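4.2 The open day at Alstead

I should say up front that I hadn't planned to collect anything useful at the open day. We'd agreed to show the two-arm cell to visitors on 6/5/21, mostly as a favor to the people at Alstead who lend us the room, and I figured we'd run the same pick-and-place routine all day and go home with sore feet. But people kept asking to drive the arms themselves, and by lunch I had started writing things down (on the back of the parking map, which is why a few of the early entries are missing).

The routine was the tool-to-tray task from Section 3. A screwdriver lies on the floor of the cell, and the arms have to get it into the yellow tray. You can do it with one arm if you're patient. Most of our own lab members do, and they all use the right one. Visitors were given the Plurar controls, a two-minute talk from me, and as many tries as the line behind them would put up with. We logged 308 attempts in all. I threw out every attempt where I had touched the controls myself, even for a second, plus the ones from the missing notes, and that left 204 for the analysis below.

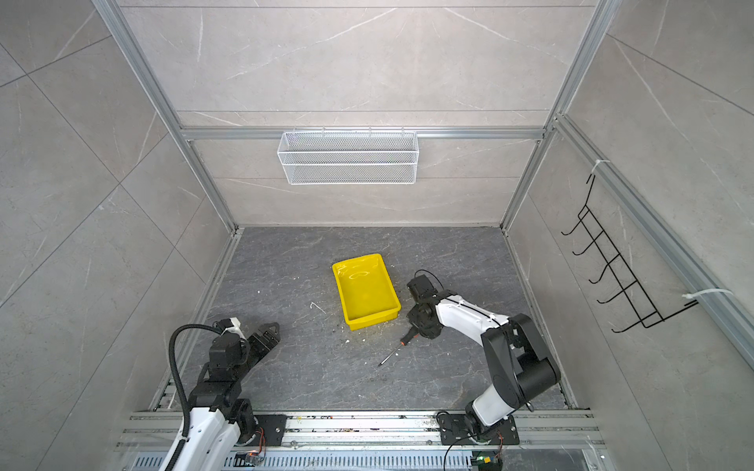
Figure 6. The two-arm cell with the tool-to-tray task.

What surprised me was how much people wanted to use both arms! Of the 204 attempts, 117 had the left arm doing something on purpose, usually steadying the tray or nudging it closer. I had told everybody in my little talk that the tray could stay where it was. Kids in particular ignored this completely, and I came to think they had a point, because the handle is fat compared with the shaft, and if you grab it there the tip swings around and catches the rim. Holding the tray with the other gripper makes that a lot less annoying.

We also had the Cladov planner running on its own for the last hour, doing 100 trials with the start pose of the screwdriver changed by hand between them. I don't want to make too much of the comparison. The visitors had never seen the thing before, the planner had been tuned since April, and I was tired enough by then that my hand-placed poses were probably getting lazy and too much alike. Anyone wanting to repeat this should draw the poses from a list in advance, as Arnaud does in its test protocol.

One more note on the setup, for whoever runs the next one. Put the controls on a lower table. Ours was at standing height for an adult, so the shorter visitors spent half their turn on tiptoe, and I have no good way of separating that from how well they drove. Attempts made on tiptoe aren't marked in the log. The timing results are in Section 4.3.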